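Mesholm hospital weighs second surgical robot as running costs go unanswered

Mesholm's hospital board will be asked in March to set aside money for a second surgical robot, and the papers sent out ahead of the meeting are thin on what it would cost to keep one running.

The request covers the machine, installation and training for surgeons at the Mesholm and Jernirley sites. It takes up 76 pages. Three of them deal with service contracts, and the supplier, Clurkine, has priced only the first year. After that the table reads "to be agreed."

Instruments are another gap. The tips that hold needles and tissue wear out and have to be replaced after a set number of uses, but the request lumps them in with general theater supplies. Anyone trying to work out the cost of a single operation from these papers will have a hard time.

Baoshan Lü, who reviews equipment spending for the hospital, said she had asked for the figures twice.

"I have a purchase price and a very nice brochure," Lü said. "I don't have year two. I would like to see year two before anybody signs."

The case for buying rests mostly on demand. Surgeons used the first robot for nearly 23 hours a week last fall, according to the request, and trainees are left with whatever is free in the evenings. The papers say a second machine would shorten waiting times. They don't say by how much, or who would staff it.

A cheaper choice gets a single paragraph. Jiang, a leasing firm, has offered a five-year rental of a training unit, which would move practice work off the first robot and leave it for patients. The request calls this "not preferred" and moves on. 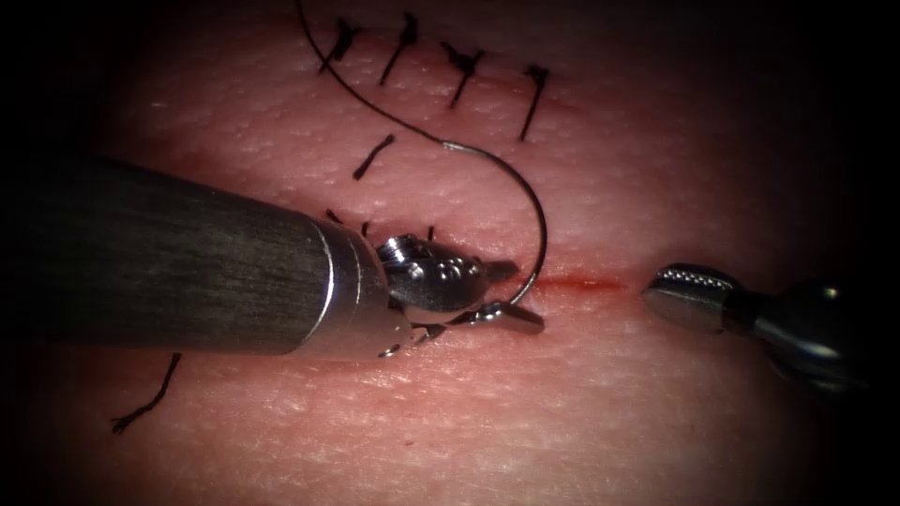 Two robotic instruments at a partly stitched cut in a practice tissue pad, the left one holding a curved needle.

Lü wants the rental offer costed in full next to the purchase, with instruments and servicing listed on their own lines for both. Clurkine has been asked for prices covering the later years and had not sent them by 4 p.m. on the day the papers went out.

The board can approve the money, turn it down or send the request back.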